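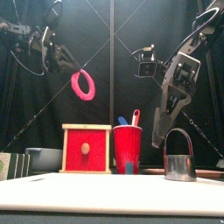 Skillholm play and kitchen sets – progress report to the Rillow fund
Prepared by Anjani Jugah, 6th June

Dear Kerstin Kramer,

With this report I would like to inform you how the work on the table activity sets has gone in the first period of the grant. The sets are meant for small groups who practice everyday hand tasks: pressing and cutting modeling dough, putting things in a container, closing a lid, putting the utensils back in their cup.

The list of contents is now fixed. Each set has a white board as the work surface, pink modeling dough, a metal cutter, containers with lids and a cup for the utensils. We planned for 100 sets and 13 are complete. The other sets wait for the lidded containers, which Cukico has promised to deliver before September.

The dough has taken more of our time than we expected. Wulan Purba compared two recipes. The first one was soft and pleasant but stuck to the cutter. The second one keeps its shape better, but when it is pressed thin the edge becomes uneven and cracks. 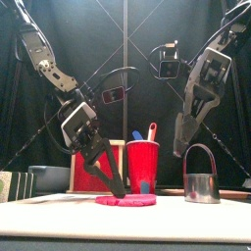

We have decided to stay with the second recipe and to add a little more oil. Wulan will also write a short note for the group leaders about how thick the dough should be before the cutter is used. A thicker piece is easier to lift from the board.

Rohani Saragih has worked on the order of the table. Her proposal is that all containers stand in a row at the back and only the board is in front, so that the hands have free space. The leaders at Cuautle liked this and asked for a printed card with the layout – this was not in our plan, but the cost is small.
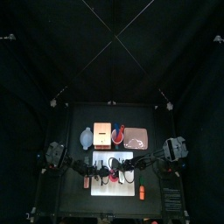

The card will be one page, without much text. Aisyah Rahman is making the drawings and will send them to you for comments.

Budget: we have spent 2,256 euros until now, mostly on containers and dough materials. The printing of the card can be paid from the same line, if you agree. Please let us know your answer before we place the order.

With kind regards,
Anjani Jugah
Skillholm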